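Clandel Adds Striped Bed Cover to Plesusell Line for Furnished Rentals

Woven cover in slate gray and off-white goes to property operators in June

GEDOV – Clandel, a supplier of bedding to furnished apartments and student housing, will add a striped bed cover to its Plesusell line in June. The cover is intended for single beds in rooms where the bed also serves as a seat and a daytime work surface.

The fabric is a plain-weave cotton with a finished weight of 500 grams per square meter before washing. Stripes are yarn-dyed, so the color runs through to the reverse side and the cover can be turned between laundry cycles. Each cover is sold singly or in cartons for operators with central laundry service.

Clandel tested the fabric over 800 hours of simulated use at its Mahlangu site. The test covered abrasion, seam strength and colorfastness. Covers were also placed in 468 occupied rooms, where tenants used them under their normal conditions. Operators reported that chargers, power strips and other small electrical items were often left on the bed during the day, and the abrasion test was extended to include hard-edged objects dragged across the weave. 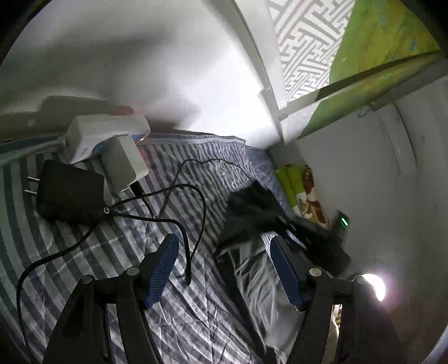
Striped bed cover with power adapter and power strip.

Results from the occupied rooms led to two changes before production. The border was widened, and the hem stitching was changed from a single to a double row. The stripe layout was left as it was.

Care instructions are printed on a label sewn into the hem. The cover is machine washable in warm water and can be tumble dried on a low setting. Clandel recommends washing before first use and allowing for slight shrinkage in length. Power strips and adapters should be unplugged and removed before the bed is made up or the cover is changed.

The first production run is around 2000 covers. Orders from existing Plesusell accounts will be filled first, with remaining stock released to new accounts later in the month. Fabric swatches are available on request from the Clandel sales office in Gedov.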